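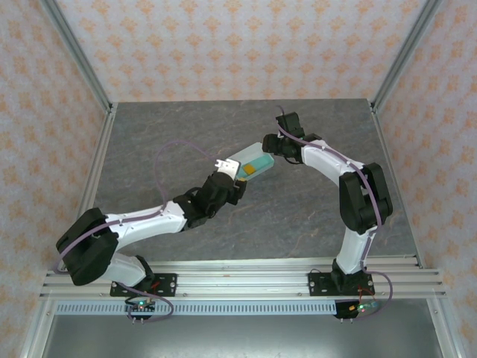
The Case for the Slow Reset

By Valentyna Kostiuk

Institutions that operate small two-arm cells have, over the past several years, become proficient at buying them and less proficient at keeping them in order. The budget line for a new arm is approved in one meeting. The budget line for the technician who will spend 60 minutes each morning on cable routing is debated until the end of the fiscal year and then removed. It is my view that this order of priorities should be reversed, and that the daily reset of a cell deserves the same standing as its purchase.

At Stetex, where I oversee four such cells, the reset procedure was written by Rachid Mahrous and runs to 27 steps. It begins with the mounting plate screws and ends with a short handling task using a tray and small blocks. Several colleagues have asked that it be shortened. Antonina Fedoruk, who manages the schedule, has argued in writing that a cell which ran without fault at the close of one shift may be presumed fit at the start of the next. I respect the argument and do not accept it. A cable that has crept along a forearm will not raise a fault. It will pull at the end of a long reach, some weeks later, and the resulting error will be recorded against the software.

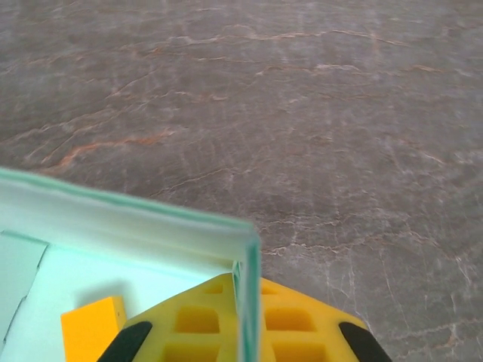
Wrist cameras are the part of the cell most often left out of a maintenance plan. They are small, they are rarely touched on purpose, and they are assumed to hold their position. Our procedure requires the technician to bring the gripper to the tray and compare the live view with a saved reference before any other work is done. The yellow lattice of the gripper and its two black fingertip pads should sit low in the view, with the wall of the tray and the block inside it both plainly visible. If the pads have shifted relative to the reference, the camera bracket is checked first and the fingers second. Reversing that order cost us 2 days in June, when a set of sound fingers was replaced on account of a loose bracket.

The second objection I hear concerns records. Hatice Özkan has kept a written log of every reset since the cells were commissioned, and the log for one cell now holds 216 entries. Most of them say that nothing was found. To some readers this is evidence of wasted labor. I would suggest that a long run of uneventful entries is what allows the next fault to be dated, and a fault that can be dated can usually be traced to a particular change.

I would ask any department considering a new cell to name, before the order is placed, the person who will reset it and the hour of the day at which this will be done. Where no name can be given, the purchase should wait.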